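Folding on a table instead of the bed — does it help?

Household & Laundry > Drying, folding, putting away

craddock_c
Posts: 83

I've been folding on the bed for years and my back has had enough of it. We moved in September and there is finally space for a proper table in the back room. Before I spend money I'd like to hear from people who fold on a table every week. What size, how high, and do you keep it clear or does it fill up with stuff?

There are four of us, so figure five loads a week, mostly T-shirts, school clothes and a lot of socks. I looked at the Olluma drop-leaf and it seems narrow to me. The depth is 30 inches with the leaf up.

Catrin

---

xolani_n
Posts: 430

Table, every time. The bed gives under the cloth and you end up smoothing the same shirt twice. Mine is 36 inches high and I'm a little under six feet. If you are shorter, go lower. Stand with your arms bent, measure to your elbow and take off a few inches.

Thirty inches deep is fine for shirts. For sheets no table is deep enough, so don't buy one for the sheets.

---

Rosalind A.
Posts: 1,208

I'll disagree on the height. 36 is a kitchen counter and it's fine for chopping, but with big flat pieces I want to be able to lean over them. Ordinary dining height suits me better and I can sit down for the socks.

Also disagree that a bed is bad. A made bed with a firm mattress works, and you have to finish before you can go to sleep. My pile on the table used to sit until Monday.

---

craddock_c

Rosalind, the mattress is soft, and I've slept next to a pile of towels more than once, so the deadline doesn't work on me.

---

karlijn_dh
Posts: 218

We use two table sections pushed together and I wouldn't go back to one small one. You do get a seam across the middle. It bothers people more in the store than it does at home. Cloth goes over it without trouble. Loose buttons and lint find their way in there, so I pull the sections apart now and then and wipe the edges.

Pale top, by the way. Dark laundry shows up on it and so does every hair, and I'd like to see the hair before it gets folded into a shirt.
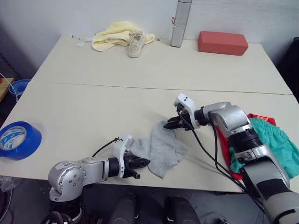
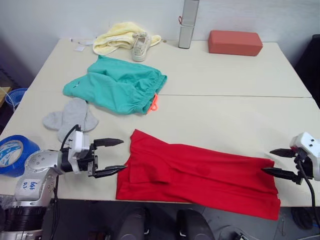
Gray sock in the first one, the big red cloth in the second. Same seam in both.

What I do with long pieces is lay them lengthwise along the near edge and work from one end. Some of it will hang over the front. If that annoys you, turn the piece and use the depth across both sections.

---

xolani_n

Good color for a top. I have a dark one and black socks vanish on it.

Letting a long piece hang off the front is where I'd do it differently. The weight of it drags the rest and your creases come out crooked. I fold anything long in half in the air first, then put it down.

---

karlijn_dh

For a light cloth I don't see much drag. For a wet-heavy bath sheet, sure, but why are you folding that.

---

jhalvorsen
Posts: 8

New here. How do you keep from using the table as storage? I bought a Trollska table for the laundry room and within a week it had a toolbox, the mail and a fan on it. Now I fold in the one corner that's left.

---

Rosalind A.

You don't. That was my point about the bed.

---

karlijn_dh

Jalen, I let the back section hold things and keep the front for folding. There's a roll of blue tape that lives on the front left and I've stopped fighting it. Unfolded stuff goes in a pile to the right and I take one piece at a time. If the pile starts in the middle you have no room to work and you fold smaller and smaller.

---

jhalvorsen

Makes sense. I'll clear the front half this weekend and see how long it lasts. Any trick for socks? I get through the shirts and then quit.

---

xolani_n

Socks first. Flatten each one, lay them out in rows, pair them up, done. If you leave them for last you will always quit.

---

Rosalind A.

Socks last, sitting down, with the radio on — I've done it that way for 43 years and we all have socks.

---

craddock_c

Thanks everybody. I measured the room and two 48 x 24 sections fit along the wall with space for the hamper at the end. I'm going to look at the Buschmann ones because the legs adjust, and that should settle the height question at least for me. Elbow height came to 40, so I'll start at 34 and try Rosalind's lower setting after that.

Does anybody know if the Buschmann legs lock, or do they just screw in?

---

karlijn_dh

Screw in. Check them after the first week, mine had worked loose on one side.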